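Brulen Reading and Games Room: Table and Floor Check
17 October 2022
Checked by: Hsin-yi Ng
Second reader: Kuo-hua Yu
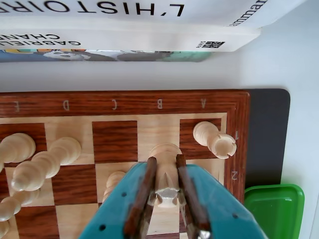 1. Table surfaces
Result: Pass, with comment
Clean and no sharp edges that I could find by hand. The form wants us to confirm the tables are "rated to 400 lb." I don't know who rated them. There is no label from Deltley underneath, and the invoice doesn't mention a rating. I left the box blank.

2. Chess table
Result: Needs attention
Rook on its side on A1, three white pawns tipped over on the left side of the board. Small pieces end up on the floor sooner or later, and then a two-year-old visitor finds them. The last check says "pieces stored after use, resolved." I would like to know what resolved meant.
The board also sits partly on top of a dark gray mat. Last time's note calls this "non-slip." Maybe so, but only one side of the board is on it. Either put the whole board on a mat or take the mat away.

3. Items left beside games
Result: Needs attention
A French paperback (L'Histoire something) was lying beside the chessboard, and there was a green plastic container at the near corner. Neither is dangerous. Both are in the way of anyone reaching for a piece. Books go back on the cart.
K.Y.: Isn't this housekeeping and not safety?
H.N.: It's on the form under safety. I didn't write the form.

4. Shelving
Result: Fail
Two units along the back wall still move when pushed at shoulder height. Clevard quoted 2,000 dollars for wall anchors in both rooms, which seems like a lot for brackets and screws. Get another price. Keep the top shelves clear until then.

5. Exits and walkways
Result: Pass
Side door opens fully. Chairs were pushed in, which I suspect is because people knew I was coming.

6. Power and lighting
Result: Pass, with comment
Cord cover by the window is flat again. The new Fekete lamps are sold as "cool to the touch." I touched one after an hour and would not use that phrase. Move them back from the paper displays.

7. Posted occupancy
Result: Not accepted
The sign says 300. That number belongs to the main hall. Take it down.

Recheck before the end of October. Please don't mark item 2 closed until someone has looked at the table in the middle of an ordinary afternoon.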